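Nanna Ravn
Long thread on sorting a big lot of secondhand Lego. I've been at this since June and a few people asked how I do it. Muting replies after dinner, so ask early.

1/ The lot came from a garage sale in Harulach. Two tubs, no lids, no instructions. The seller thought there were a few sets in there. I've weighed and logged everything since, and the count so far is 1,336 pieces.

2/ I don't sort the whole lot at once. I tip out a handful on the table, deal with that, put it away, and tip out the next. The dining table is a light wood with a fine grain and small dark parts show up well on it. On the carpet I was losing pins every night.

3/ First pass is only loose bricks versus anything still stuck together. Loose bricks go in the blue bin. Anything assembled stays on the table until I've had a proper look at it.

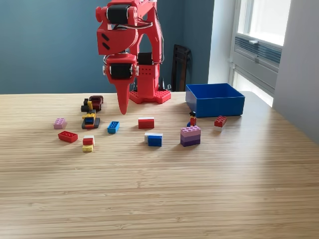

4/ I used to pull everything apart straight away. That was a mistake with the first tub. I broke up what was probably most of a fire truck and then spent three evenings working out which red plates went with which.

5/ So vehicles get left whole for now, even the half ones. If there's a chassis with a few colours on it, I check the colours against the old instruction scans before I take off a single plate. Yellow, blue and grey together narrows it down a fair bit.

6/ Same for minifigures. I don't swap hair or legs until I know who they're meant to be. If one turns up I stand it on a stack of bricks where I won't sweep it off the table with my sleeve.
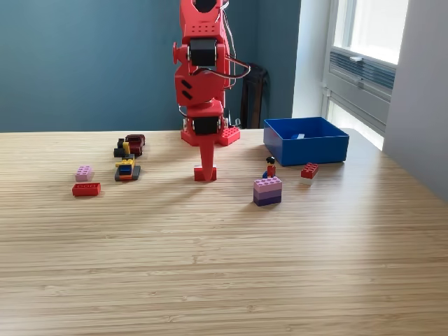 Ingvar Arnardóttir
Do you sort by colour or by shape after that? I did mine by colour and couldn't find anything in the black drawer for a year.

Nanna Ravn
Shape first, always. You can spot a red 2x4 in a pile of mixed 2x4s easily. Finding a black 1x2 plate in a drawer of black everything takes forever. The exceptions for me are pink and purple. I don't have many, so they get one drawer between them.

Ingvar Arnardóttir
Fair enough. Re-sorting mine this winter then.

Nanna Ravn
7/ Back to it. What I keep them in:

Small parts: Clostow drawer units, the narrow ones. 158 drawers across the units I have, and 155 are labelled. The last 3 are for things I can't identify.

Big plates: flat on a shelf, stacked by size. They go in drawers badly and you end up forcing them.

Bricks 2x2 and up: open plastic boxes with straight sides. You can reach in without looking. I tried the Oddsson tubs with the clip lids and never once clipped a lid.

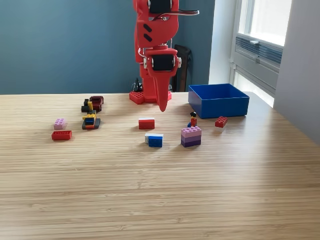
Vehicles in progress: a shallow tray each, with a slip of paper saying what I think it is and what's missing.

8/ Washing. Warm water, a bit of dish soap, a mesh bag, then spread on a towel overnight. No hot water and no dryer. Anything with stickers or electrics gets wiped by hand with a damp cloth.

9/ Sun is the other thing. The table gets it from the right-hand side, so I don't leave white or light grey parts out there for days. Some of this lot had already yellowed when I got it. I've left those as they are. I know there are ways to brighten them and I can't be bothered.

10/ If you've got bricks stuck together, get a separator. Don't use your teeth. Two thin plates pressed together are the worst, and for those I put a bigger brick on top and another underneath and rock them apart.

11/ I do the loose bricks last thing in the session, one at a time into the box. It's slow and I don't mind it. The stacks I leave out if I'm coming back to them the next day.

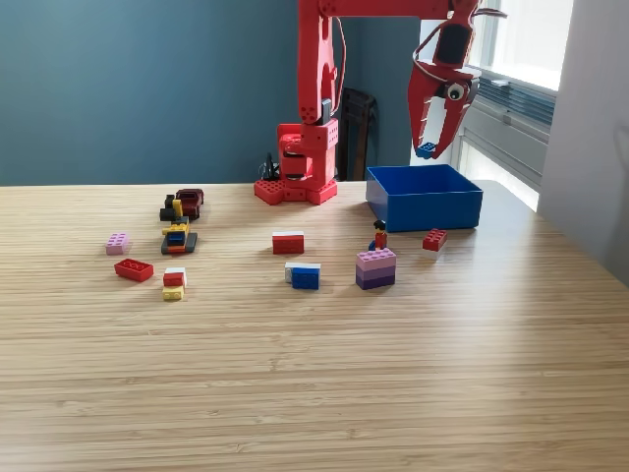
Blue brick, blue box.

12/ Where it's going: duplicates are getting bagged up for the toy library in Staltotwood on Friday. They asked for 2x4s and wheels mainly. The vehicles stay here until I've finished them or given up.

13/ Still looking for a windscreen, clear, four studs wide, for the dark red car. If you've got a spare, message me and I'll swap you for wheels.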